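4. The Back Room at Tollasstead: Walls, Ledges and Small Furnishings

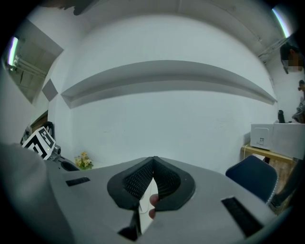

4.1 Why a plain room deserves a close look

Most studies of shared work buildings go straight to the big spaces: the lobby, the open floor, the kitchen where everyone meets. We did the same in our first round at Tollasstead, and we came close to missing what became our favorite part of the project. The back rooms are small, pale and easy to walk past. They are also where people make the most choices of their own, and those choices are a delight to study once you slow down enough to notice them.

Figure 3. A back room at Tollasstead, with the long wall ledge, fluorescent lighting, yellow artificial flowers and a wooden table.

The room in Figure 3 has a plain white wall with a long recessed ledge running across it. Fluorescent tubes light the space, one of them glowing in an alcove or opening where pipes run along the ceiling. There is a wooden table with a light brown top, and on it a white box-shaped appliance or storage box (we return to this question of names in 4.3). At the bottom of the wall rests a small bouquet of yellow artificial flowers. That bouquet started more conversations than anything else in our study!

We group what we found under four plain headings: surfaces, light, things that do a job, and things that are there to be looked at. The last two overlap far more than we expected when we wrote the plan for this study in April.

4.2 Surfaces

A ledge is a wonderful thing to give a room. Designers often treat it as a leftover, a line where two parts of a wall meet, but the people who use the room see a shelf waiting to happen. In the interviews, ledges came up again and again as places for keys, mugs, chargers, notes and the odd plant. Lụa Phan, who ran the Tollasstead interviews, asked each person to name the surface they would miss most if it were taken away. We had bet on the tables. Many people chose a ledge or a windowsill, and they had good stories to back it up.

Tables earned a different kind of loyalty. People spoke of a table as a place where work gets put down and picked up again, and they cared a great deal about its color and feel. Wood was praised as "friendly" and "less like a clinic," which matches what Ostine residents told us in the earlier survey of 300 people. One person at Ostine had brought a table from home, up two flights of stairs, and was still pleased about it when we met.

White walls divided opinion. Some found them restful. Others called them unfinished, and these were often the same people who brought in something bright. We don't claim that one led to the other, but we would love to see it tested with a larger group.

4.3 Things that do a job

Equipment is hard to sort from a picture. A white box on a table may be a printer, or it may hold paper, cables or lunch. Our coders, Karim Salameh and Jacobus Chauke, worked through 200 room pictures separately and then compared notes, and they disagreed on 69 objects. Nearly all of those were box-shaped and pale. We kept a double label for them ("appliance or storage") and did not force a choice. The double label has turned out to be one of the most useful things in the whole coding sheet, and we plan to keep it for the Drinholm round.

Building services got their own code. Pipes, panels and light fittings are rarely mentioned by the people who work beside them, yet they shape where everything else can go. A table ends up where the outlet is. A quiet corner gets picked for its distance from a humming tube. When Phan asked people to draw their room from memory, lights were placed with great care and pipes were almost always left out.

4.4 Things to be looked at

Now to the flowers. We had expected decoration to sit on desks, close to its owner. In the small rooms it strays. It turns up on floors, behind doors, on top of cabinets and at the foot of a wall, and we find this scattered habit charming as well as useful to know. Eftychia Nikolaidis suggests calling these "drifting" objects, a term we adopt for the rest of the paper.

Artificial flowers are a lovely case. They need no water and no sun, so they can go to places a living plant would never survive. People were a little shy about them at first ("they're only fake") and then warmed up quickly, and several could tell us which color they would pick next. Yellow was the most popular answer in both buildings. Of the seven reasons people gave for adding flowers to a room, cheering up a visitor came first, ahead of pleasing themselves.

The drifting objects also raise a question for anyone planning a room. Should there be a set place for them? Oanh Hứa argues for leaving a few spare surfaces with no assigned use, following the layout notes from the Khổng workshop. Nikolaidis would go further and leave some stretches of floor unplanned too. We lean toward Hứa's view for shared rooms, where a clear walkway matters, and toward Nikolaidis's for rooms with one regular user.

4.5 Limits of the room pictures

Each picture gives us a room at one moment. It cannot say who placed an object or how long it stayed there, and we have tried to keep such claims to the interviews. Color also shifts under fluorescent light, so we coded only broad color names. The Drinholm round will add a second visit to every room.

Contact: Oanh Hứa, Tollasstead Rooms Study | © 2023 the authors | Back to top
7 shares | Comments (0)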